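# Loose-fastener sorting

**Loose-fastener sorting** is the household and workshop habit of keeping leftover screws, nuts, washers and nails, and of dividing them by size or type for later use. It is widely recommended in home repair manuals. Evidence that it saves either money or time is thin.

## Background

Screws were once costly enough that saving them needed no argument. Those cut by hand varied from one maker to the next, and a screw taken from a hinge was best kept with that hinge. Machine cutting and agreed thread sizes changed this, though the habit outlived the conditions that produced it. Later writers on thrift presented the full jar of screws as a sign of good housekeeping, usually without asking how often anything came out of it.

## Methods

Most advice describes one of two systems. In the first, everything goes into a single jar or tin, and the owner tips it out when something is needed. In the second, fasteners are divided by length, head and thread, and stored in drawers or small boxes with labels.

Supporters of the drawer system say it makes each screw easy to find. That is true of the screws that have been put away. Mixed lots tend to build up beside the drawers until someone has a free evening, and many sorted collections have an unsorted one next to them. Magnetic bowls are often sold as an answer to this, but they do not hold brass or most stainless steel, a point the packaging seldom makes clear.

A shallow tray or tub is commonly used while a job is under way. A pale one shows up small dark parts better than a dark one does.
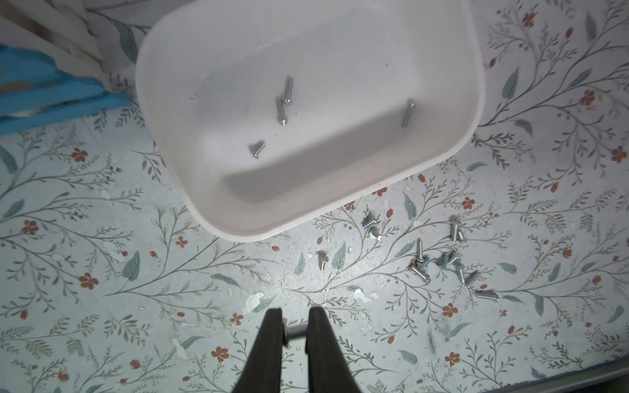
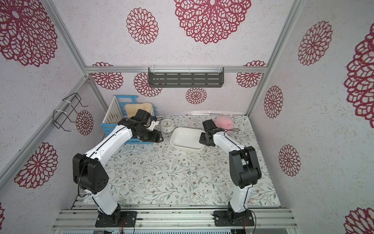 ## Claims of savings

The most quoted figure comes from a pamphlet by Maj-Britt Lie, which held that a careful household could reuse 40 per cent of its fasteners. Lie gave no source, and the pamphlet does not say whether a screw counted as reused if it was merely kept.

A small survey in the town of Ellham, written up by Osaze Shehu, asked 131 households what they had stored and what they had used in the past year. The largest collection ran to 400 pieces, from which its owner remembered taking two. Shehu was cautious about the result – people forget small repairs – but found no link between the size of a collection and the number of trips made to a shop.

The storage firm Girness has since claimed that its Lallalix drawers "pay for themselves". No figures have been published in support, and the claim appears to leave out the price of the drawers.

## Reuse and safety

Not every saved fastener is fit to be used again. Self-locking nuts lose some of their grip once removed, and certain bolts are made to stretch when tightened and should be replaced each time. Screws with worn heads are difficult to drive and harder to get out. Sorting by size does nothing to pick these out, and few household guides mention checking for damage before a part goes into the drawer.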